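Open afternoon at the Altine reading house, Flenham

In April I went to the open afternoon of Altine, a small company in Flenham that furnishes reading rooms and school libraries. I work in a school library myself, and we have to replace many old things before the autumn, so I wanted to see their rooms with my own eyes. The entrance was free, but it was necessary to write to them before.

The visit started at 2 in the afternoon. We were 19 people, mostly from schools. First we were taken through the store, where over 200 sorts of shelves, stands and boxes are kept. I must say it was too fast for me. I wanted to look longer at the low shelves for small children, which have the name Sirkmont and can be joined without tools. I tried to join two of them and managed at the second attempt.

After the store we had tea, and then we went upstairs to the rooms with carpet. I liked it very much there. The dark gray floor makes the steps quiet, and the light wood of the tables looks friendly against it. At home we have white tables and every pencil line stays visible, so I asked about cleaning. The answer was a soft cloth with little water, and no spray.

The subject upstairs was small: how to keep a few books standing on a reading table. I had expected wooden boxes, but the metal holder with the crossed bars interested me more. It has an end plate on each side, and the bars between them open and close like an accordion. For our foreign language corner it could be very useful, where the number of books changes every week. On the table was also a Chinese book, Journey to the West, in a blue paper cover with mountains and clouds. I read it in translation as a student and was happy to meet it again. 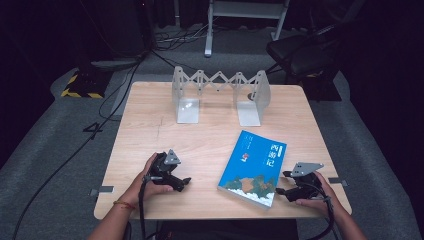
What I asked and what I ordered

I had three questions on my paper. The first was if the holder scratches the wood. They told me that felt can be put under the feet, and they sell it cut to size. The second was about thin paperbacks, which in our library always bend and slide down. The advice was to close the holder until the books stand tight, and to put a thicker book at each end. The third was the delivery time, and it is 3 weeks.

I ordered two holders and one Sirkmont shelf. The larger stand from the Thambiah series was also nice, but too deep for our window side.

For those who want to go: the bus stop is behind the building, and the sign is difficult to see from the street. Bring the measures of your room. I forgot mine and had to telephone the school.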